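Callberg table tidying set

README, second version

Hi! I put this set together because I wanted pictures of ordinary tabletops with ordinary stuff on them, the kind that piles up by the wall and gets shuffled around all week. There are 217 short clips in here and 1731 stills pulled from them, all of people picking up, moving and putting back small household things.

Most of the clips are from the Callberg room, so you'll see the same light wood table over and over. I like that table a lot (the far edge has a soft curve to it, so don't assume straight lines if you're cropping automatically). Boxes and soft things get most of the attention. Flowers show up too – I'm a sucker for sunflowers.

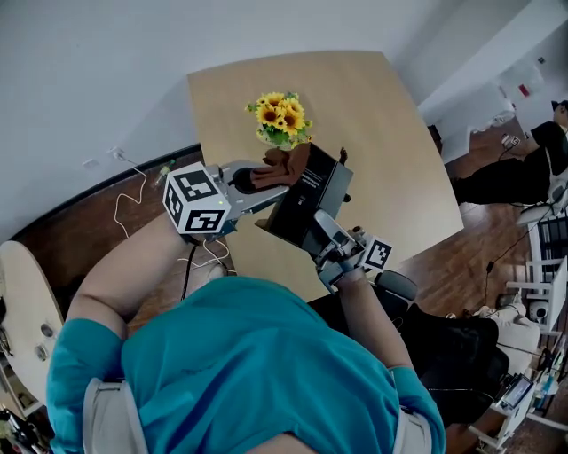 Black box and crumpled reddish-brown item, sunflowers farther up the table.

A few notes on labels. Anything soft and crumpled goes under "soft item", whether it's cloth or leather, and I stopped trying to be smarter than that after the first version. Boxes are labeled by color and shape only. If the lettering is too small to read, the text field stays blank, so please don't file a bug about it!

Folders are named by room: callberg, brulura and cha. The cha folder is tiny and the lighting in it is all over the place. File names from Fluserov exports still have spaces in them, sorry, I'll fix that by September.

Anikó Balogh checked the labels in the first 100 clips. Mistakes in the rest are mine, so send them to me with the clip number.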